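Hard Water and the Break Room: What the Zaltthorpe Tests Showed

Several tenants in the Zaltthorpe building have asked why cups and bowls come out of the shared dishwashers with a white film. The short answer is calcium carbonate. The supply to the building is drawn from a limestone aquifer, and the September sample came back at 16 grains per gallon. Anything over 10.5 is classed as very hard.

When hard water is heated, dissolved calcium bicarbonate breaks down and carbonate drops out of solution. In a dishwasher this takes place on the heating element, the spray arms and whatever is in the rack. Detergent contains builders that tie up part of the calcium, but the dose printed on most boxes assumes moderate hardness. At 16 grains the builders are used up before the main wash is over, and the final rinse has no protection at all apart from rinse aid.

Film and etching are often confused. Film is a deposit and can be removed with acid. Etching is a loss of material from the surface of glass, and it is permanent. To tell them apart, wipe a small area with white vinegar, wait a minute and rinse. If the haze clears, it was film. Etching is more common in soft water with too much detergent, so the dose should be cut back once a softener is running.

Plastic behaves differently from glass and glazed ceramic. It holds less heat, so it dries slowly, and water beads on it. Each bead leaves its minerals in a ring as it evaporates. Scratched plastic is worse, as the scratches give scale a place to start. Abrasive pads should be kept away from it.
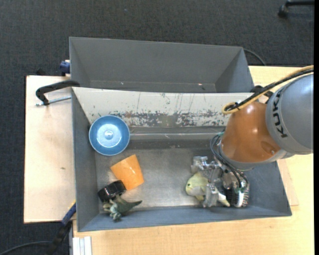 The Plindora softener in the basement was set for 9 grains, a figure left over from the previous supply. It has been reset to 16. With the resin volume unchanged, this means more frequent regeneration and higher salt use. Vakulenko will deliver salt in 50-pound bags, and the brine tank should never be allowed to fall below one-third full.

Regeneration now starts at 2 a.m. Hard water bypasses the unit during the cycle, so please do not set delayed dishwasher starts for the early morning.

The Vonetti machines on the upper floors have their own hardness setting, found in the service menu. It should match the softened supply and will be changed at the next filter visit. Until then, leave the rinse aid dial where it is.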